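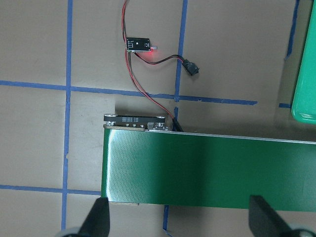
## Two grippers, one green bar

June 23, 2021

I have now compared the Katell gripper and the Trillitz gripper on the same arm, with 20 tries for each. The test piece was the long green bar with the black bracket on it. The blue tape on the table helps me to put everything back in its place between tries.

The Katell dropped the bar 5 times, the Trillitz 4 times. I had expected a bigger difference, as the Trillitz costs 378 euros more.

What I learned is more about the wires. When the red and black pair pulls on the connector, the bar turns a little in the fingers, and then both grippers have trouble. I should have left more slack from the beginning.

The wrist camera is useful for the approach, but the glossy green reflects my lamp. I closed the curtain and it was better.

Next I would like to try the softer finger pads from Andness. They are ordered, but I don't have a delivery date yet.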